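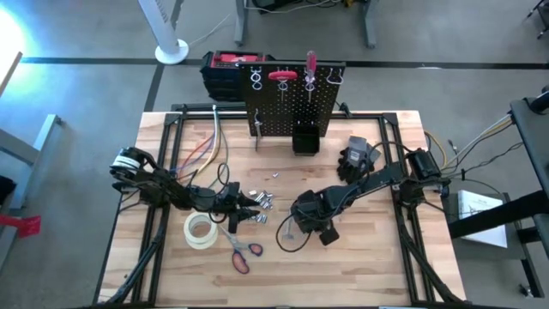 Section 5: Setting up the bench pegboard and sorting small parts

These steps cover the Windesik upright pegboard when it stands at the back of a wooden worktop. For wall fixing, see the Keridley bracket leaflet packed with the board.

Before you start, wipe the worktop with a dry cloth. Check that the board stands square and does not rock when you press the top edge.

1. Fit the hooks first. Push the upper peg in at an angle, then lower the hook until the bottom peg clicks home. Leave at least 100 mm between hooks that will carry long tools.

2. Hang screwdrivers and T-handle tools in the upper half, handle up. The handle may stand above the top edge of the board.

3. Fit the parts cup low down, near the worktop, so that screws can be tipped in without lifting your arm. The cup comes off for emptying. Lift it straight up – do not pull it forward.

4. Put metal hand tools with long handles on the outward-curving hook. Do not hang more than 137 g from a single-peg hook.

CAUTION: Pegs that are only half home can drop their load. Tug each hook once before you hang anything on it.
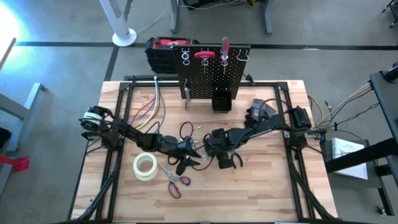
5. Keep masking tape and scissors on the worktop towards the front. Lay the tape flat and close the scissors before putting them down.

6. Coil spare cable in wide, loose loops. Tight bends near the plug will shorten its life. Move the coil away from screws and other small metal pieces before you begin sorting.

Note: The Bataineh drawer unit may be placed beside or behind the board. Leave enough room to pull the drawers right out.

7. Sort fasteners by thread, then by length. Anything you cannot identify goes in the parts cup until the end of the job.
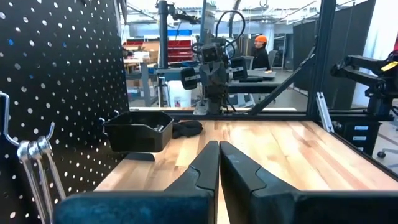 8. At the end of work, empty the cup and return the contents to the drawers. Fold cloths and gloves and put them away from the back edge, where they can hide dropped screws.

CAUTION: Do not sweep metal parts off the worktop by hand. Use a brush or a magnetic tray.

Spare hooks are sold in packs under Pekutance part number 353. Cups are ordered separately.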